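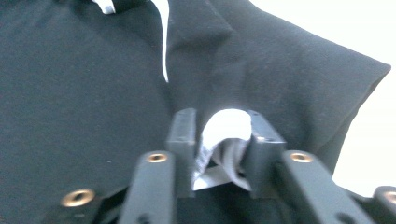 A hand-held gripper holds a fold of a black knit garment, with the white inner side showing between the fingers.

Home | News | Events | Jobs | Contact

Vondavell opens its workshop to visitors for an afternoon

December 2021

The automation firm Vondavell opened the doors of its workshop in Uvel to the public this month, and people from the town could see how the company prepares robots to work with clothes. The visit lasted one afternoon and was free of charge. Visitors were taken through the building in groups of 15, and because more people came than was planned, a last group was added in the evening.

Most of the interest was at the folding tables. At these tables the staff work with grippers that they hold in the hand. A camera on the tool looks down at the two fingers, and it records how a person takes hold of a piece of clothing, lifts it and puts it down again. The recordings are later used to teach a robot arm the same work.

Tane McPhee, who leads the demonstrations at the company, explained to the guests that soft things are much more difficult for a machine than hard ones. "A box has the same shape every time you meet it," McPhee said. "A sweater has a new shape every time you drop it on the table. We have one that I have picked up so many times that I know it better than my own clothes, and it still surprises me."

Dark clothes are a special problem, McPhee told the visitors. On black fabric the camera finds it hard to see where one fold ends and the next one begins. The staff therefore look for small signs that can help, for example a lining in a lighter color or the line of a seam. For this reason the company asks its partners to send many dark pieces, also old ones with lint on them.

After the explanation the guests were invited to try the tool themselves. The task was to take a garment from a heap, pinch it at one place and move it to the other side of the table without losing it. Each person had six minutes. Many found that it was easy to take too much cloth at once – then two layers came up together and the garment could not be opened. One visitor, a retired tailor, asked to try a second time and was allowed to do so after the last group.

In the next room the company showed its robot arm, which has the name Cindine. It took towels from a basket and laid them on a belt. Of the 23 towels in the first round it dropped some, and a member of staff put them back in the basket by hand. The arm was working slowly, which the company said was on purpose while guests were in the room. Children could stand behind a yellow line and press a button to start a new round.

The clothes for the project come from Kamata, a laundry that washes for hotels and restaurants in the region. The two companies have worked together for 13 months. Kamata hopes to use a sorting station in its own building, but no date for this has been given. When one guest asked if the station would take jobs away, McPhee answered that the laundry has had open positions in sorting for a long time and that people would still be needed for all pieces the arm cannot handle. The guest did not seem fully satisfied with the answer, and the discussion continued over coffee.

There were also questions about the recordings. According to the company, the cameras point down at the hands and the cloth, and sound is not kept. Guests who tried the tool could choose if their attempt should be stored or deleted.

Vondavell plans a second open afternoon in February. This time it will be for school classes, and teachers can write to the office to reserve a place. Groups should have an adult with them, and long hair must be tied back in the room with the robot arm. The workshop is on the ground floor and can be reached with a wheelchair through the entrance on the side of the parking lot.

Shares: 23 | Comments: 6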